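Search this site
Search
Type and press enter

How to Descale a Kettle (and Keep It Nice Afterwards)

I grew up somewhere with lovely soft water and never once thought about limescale until I moved house. Then one morning in March I poured myself a cup of tea, had a good long sip, and got a mouthful of grit. If you live in a hard water area you will know exactly what I mean! I have been fussing over kettles ever since, and as friends keep ringing me up to ask how I do it, I thought I would write the whole business down properly.

What you need

Citric acid is my favourite. You can buy it in the baking aisle or the cleaning aisle, and it comes as little white crystals a bit like caster sugar. A 500 g tub lasts me ages. White vinegar works too, and so does lemon juice at a pinch, but vinegar does hang about in the kitchen (my husband says the house smells like a chip shop, and he doesn't mean it kindly). Please don't use malt vinegar, as you'll be tasting it in your tea for days.

You will also want an old toothbrush or a soft bottle brush, a tablespoon and a clean cloth.

The method

1. Empty the kettle and give it a quick rinse to get rid of any loose flakes.

2. Fill it halfway with fresh water and bring it to the boil. Switch it off and unplug it at the wall.

3. Add two level tablespoons of citric acid, a little at a time. Go slowly – it fizzes up when it meets hot water and limescale, and the first time I did it I tipped the lot in at once and had to mop the worktop, the drawer fronts and one slipper.

4. Leave it for 60 minutes with the lid open. I usually go and do something else, or I stand there peering in, which does no good whatever but is oddly soothing.

5. Pour it all away down the sink and have a look. If there are still patches on the bottom, give them a gentle rub with the toothbrush once everything has cooled. No wire wool, please, however cross you are feeling.

6. Rinse twice, fill to the top, boil, and tip that water away too. Then do it once more. I know it seems a waste, but the first cup afterwards ought to taste of tea and nothing else.

If you would rather use vinegar, mix equal parts vinegar and cold water, enough to cover the scale, and leave it overnight without boiling it. My neighbour boils hers, and you can tell from the garden gate.

The spout and the filter

People forget the little mesh filter in the spout, and it is often the worst bit. Most of them lift or slide out. Pop it in a mug with a teaspoon of citric acid and 200 ml of hot water while the kettle is soaking, then brush it under the tap. My old Rallport kettle had a filter that needed a good firm tug, and I was convinced I had broken it every single time.

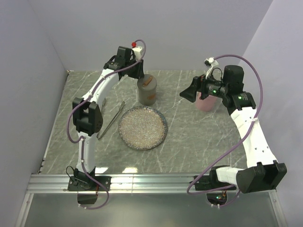

For the outside, a damp cloth and a drop of washing-up liquid is plenty on most finishes. Buff stainless steel dry straight away or it will go streaky. Never put the kettle or its base under running water, and make sure the connection underneath is bone dry before it goes back on.

How often?

Once a month suits me. I do mine on a Thursday, when I've got the kitchen to myself. With softer water you can leave it much longer, and you'll see for yourself when the bottom starts to look chalky. Emptying out the last inch of water at night does help a great deal, and so does only boiling what you need – I am still working on that second one.

The same citric acid will do for a shower head, by the way, but keep it well away from marble and other natural stone, as it will leave dull marks that don't come off.

3 comments

Wubit Workneh
Did this last night with the citric acid and I can see the bottom of my kettle again! I had honestly thought it was meant to be that colour. Does it work on a coffee machine as well?

teapot_jan
Wubit, check your booklet first, some makers only want you to use their own stuff. Mine is a Zollitz and it says no vinegar at all.

Maureen P
The slipper made me laugh. I've used lemon halves for years, boiled up and left to go cold. Takes longer but it smells gorgeous.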